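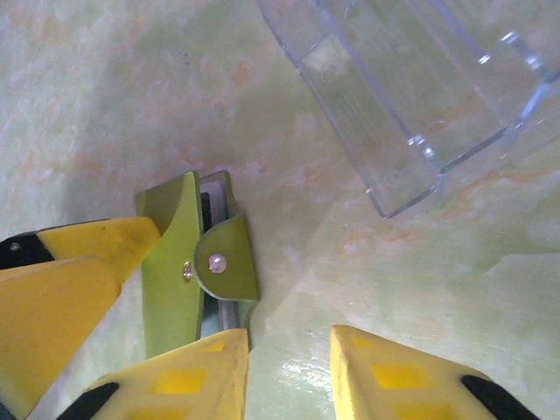

Relatório de progresso à Fundação Altum, 31 de outubro

A triagem das ferragens avança muito bem! Desde maio já separámos 2.561 peças do lote Dikport e só faltam 621 — quase todas dobradiças pequenas, que dão mais trabalho do que parece. As caixas de plástico transparente foram uma ótima compra: vê-se logo o que há lá dentro e a arrumação ficou muito mais rápida. Faltam ainda 2 estantes da Bimach, já encomendadas. Pedimos que a próxima verba seja libertada em 5 semanas.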